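Glaze bench, Saturday, 8:40 a.m.

Kiln was cool enough to open when I got in. Batch 3 of the Nernau celadon is out, all tiles intact except the one at the back of the lower shelf, which stuck to its stilt. My fault, glaze too close to the foot. Ground it off and kept the tile anyway.

Recipe as mixed: same feldspar and whiting as batch 2, iron cut by half, silica up to 162 g. Sieved through 200 mesh twice. Left overnight in the covered bucket and it had settled hard by morning, so it needs bentonite or a different clay.
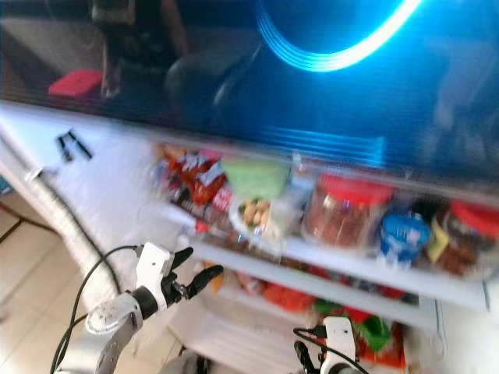

Why cut the iron again when batch 2 was already pale?
Batch 2 was pale but it leaned olive wherever it pooled. Half the iron brings the pools back toward green-blue, and the thin areas are close to clear on the white body. On the buff body there is no real gain.

Dried one bisque tile at 105 C before dipping and left its twin on the open shelf. Wanted to know if damp bisque was causing the pinholes. Both have pinholes, in the same place near the rim, so I am going to look at dip speed next. Todor thinks it is the sponge.

Slip had a few lumps at the bottom of the pour. Passed it again and threw out what stayed on the screen.
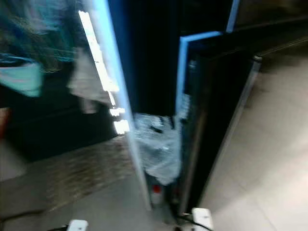
Firing notes

Same schedule as last time, with reduction started a little earlier. Cone pack at the top is down properly. Bottom pack is lagging, tip not quite touching. The Dervishi kiln has always run cool at the bottom and I should stop putting the good tiles there.

Crazing on four of the tiles by lunchtime. Heard two of them ping. All four are on the Visetti body. The Devov body is quiet so far, but I want to leave it a week before writing that it fits.

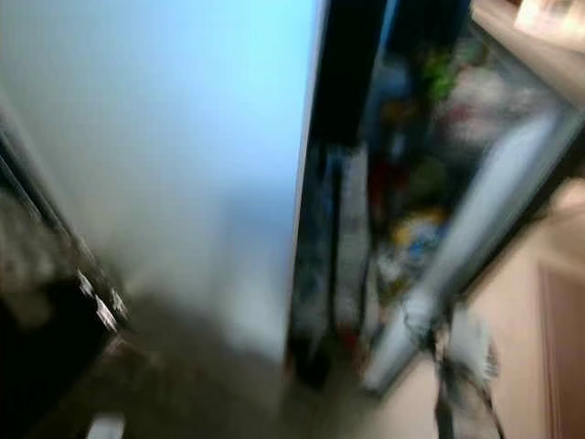

Ink test on the Devov tiles goes on the list for then, along with a freezer and boiling water cycle on the spare cups. Eleni Begović has the spare cups. Ask her.

Thickness matters more than I allowed for. One dip is gray and flat, two dips has depth, three runs. Two dips with a count of four is the working method until somebody finds a better one.
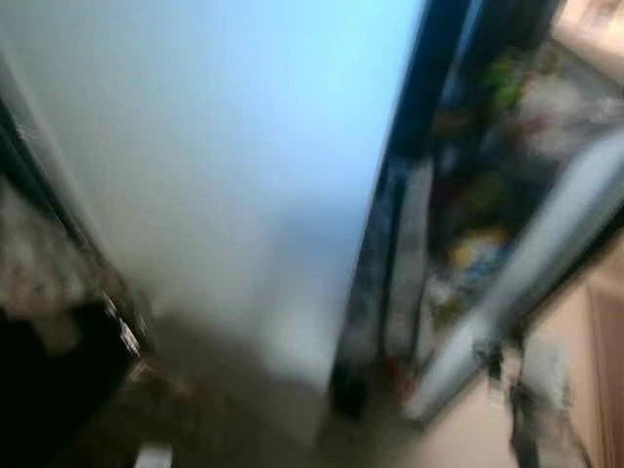

Color target for batch 4 is still loose, and Todor Dumitrescu wants something written down before we order more cobalt. The pale panel in the photo is muted gray-green on the left and goes to light sky blue toward the upper right. I'd like the thick glaze at the gray-green end and a trace of cobalt to carry it as far as the sky blue, no further. The cyan glow up there is too saturated for a cup. Start the cobalt line blend at the lowest step on the chart, on Devov only.

To do: relabel the buckets, new kiln wash on the lower shelf, bentonite.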